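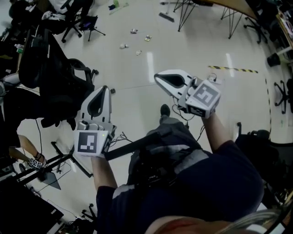 Office floor by the desks.

Widville office – space and tidying, minutes, September

Started 2:15, last minutes ok'd.

1. Floor. Cups, paper scraps, bottles to be cleared off the tiles by whoever is last out. Cables by the desk to be tied up, trip hazard. Hayes quoted 400 for floor trunking – too much, ask again.

2. Chairs. Black office chairs stay. Spare ones to Soria store, no more than 13 there at a time.
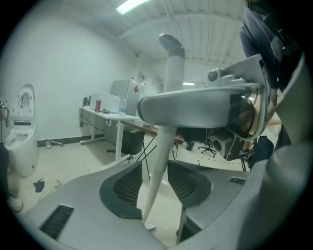

3. Toilet with the raised lid – stays where it is for now, lid down at end of day pls. White walls to be wiped, ceiling light left on til last person goes. Olora cleaning contract is 89 a visit, agreed.

4. Budget. Around 1,000 left for the year. Shelving defered to next meeting.

AOB – bin bags low, reorder.

Closed 3:05.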